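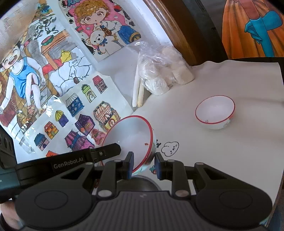 Cuencos blancos de borde rojo sobre la mesa cubierta con papel.

Erkport – Convocatoria de participantes: recogida de vajilla y restablecimiento de mesas de uso compartido

Erkport busca participantes para un estudio sobre la recogida manual de mesas en las que se come y se dibuja. La actividad se desarrolla en la sala Lotum, equipada con mesas, fregadero y estanterías abiertas.

Tareas
Cada sesión consiste en retirar los cuencos de la mesa, eliminar los restos de comida, lavar y secar las piezas, guardar los alimentos sobrantes en bolsas y cambiar el papel que protege el tablero. Los dibujos de los niños no se desechan: se separan y se depositan en la bandeja de la entrada. Los que están colgados en la pared no se tocan.

El orden de las operaciones es libre. El ritmo, también – no se cronometra a los participantes.

Requisitos
Mayoría de edad.
Movilidad completa en ambas manos.
Capacidad para permanecer de pie durante dos horas, con pausas.
Ausencia de alergia conocida al arroz, al trigo o a los detergentes domésticos.
Comprensión de instrucciones escritas en español.

No se exige experiencia en hostelería ni en limpieza. Se valorará haber trabajado en comedores escolares o ludotecas.

Condiciones
Cinco sesiones de dos horas, repartidas en un máximo de siete semanas. Compensación total de 800 euros brutos, abonada al finalizar la última sesión. Las sesiones incompletas se pueden repetir una sola vez. Erkport facilita delantal, guantes y paños; el calzado cerrado corre a cargo del participante.

Calendario
Plazo de inscripción: hasta el 23 de septiembre de 2021. Quienes queden en lista de espera podrán incorporarse al segundo turno, previsto para enero.

Solicitudes
Enviar nombre, teléfono y franja horaria disponible a la atención de Chantelle Oosthuizen, coordinación de sala, indicando la referencia «Mesas – Lotum». También se admiten solicitudes en papel en la recepción del edificio Ikell.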